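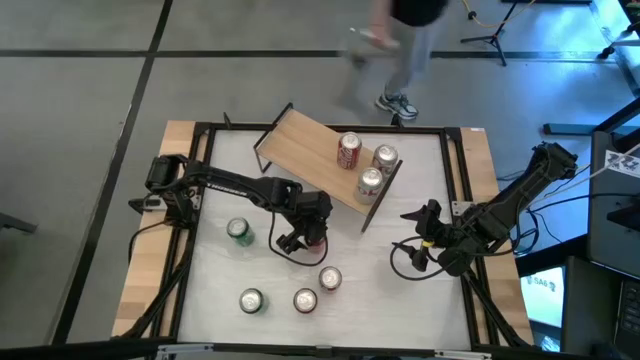 Aldana Lagos wrote in after my last column to say the Woretti garment steamer ruined a satin hem for her, and asked whether the newer model still spits. It does, though less, and only under conditions I can now describe.

The unit reviewed is the Woretti handheld, bought at full price in September and used on evening wear: two floor-length gowns, one in silk satin and one in beaded tulle, plus a wool tuxedo jacket with a shawl collar. All three were going to a charity gala and had been folded in garment bags.

Heat-up takes 31 seconds from cold. A full tank gives 11 minutes of steam on the low setting. The high setting empties it much faster and is too wet for satin. Spitting occurs when the head is tilted past horizontal, so hems should be done with the dress hanging high and the steamer upright.

On the wool jacket the results were good. Creases across the back came out in one pass, and the collar kept its roll. Tulle was easy from the inside, with the head held clear of the beads. Satin took patience. I used the cloth cover, low steam, and let each panel dry before moving down. Without the cover it left marks on a test scrap.
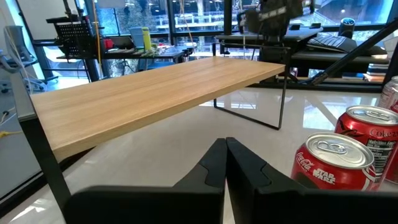 Coca-Cola cans, one with Star Wars lettering.

The trigger lock is stiff and sits where the thumb wants to rest. The cord is long enough for a gown on a door hook - a real improvement on the Clullari, which needs an extension. The Clullari does have the better tank, with a wide mouth and a cap that stays attached.

Julián Herrero, who dressed the same gala, prefers a full-size standing steamer for anything with a train. I agree if there is space for one. In a hotel room there usually isn't, and the Woretti packs into a shoe bag.

Recommended for wool and tulle. For satin, buy it only if you are willing to use the cover every time. Replacement covers are sold in packs of two.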